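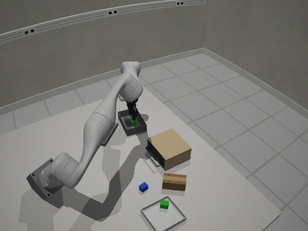

Why Visitors Stay Only One Night in Wistden
Project report by Geetha Fernandes and Lourenço Calado
Submitted 30/05/2018

1. Background
Wistden is a small town in the hills, two hours by bus from Zitmont. Most visitors come on a day trip or sleep one night before they continue to the coast. The owners of guesthouses told us that they would like longer stays, so we chose this question for our project in tourism.

2. Method
We gave a short questionnaire to guests in two guesthouses and received 40 answers. We also spoke with the owner of the Tse guesthouse, who has worked there for 31 years.

3. Results
Nearly half of the guests did not know about the walking path to the old mill before they arrived. Many had booked the next hotel already and could not change it. The last bus back from the mill leaves early in the afternoon – this was the most common complaint. Guests who traveled in October also wrote that the restaurants were closed on some evenings.

4. Discussion
We think that information should reach the visitor at the time of booking. A map at the reception comes too late. A later bus would help too, but we did not study the cost of it.

Our sample is small and the questionnaire was only in English, so older guests from the region are probably missing. We would translate it if we did the survey again.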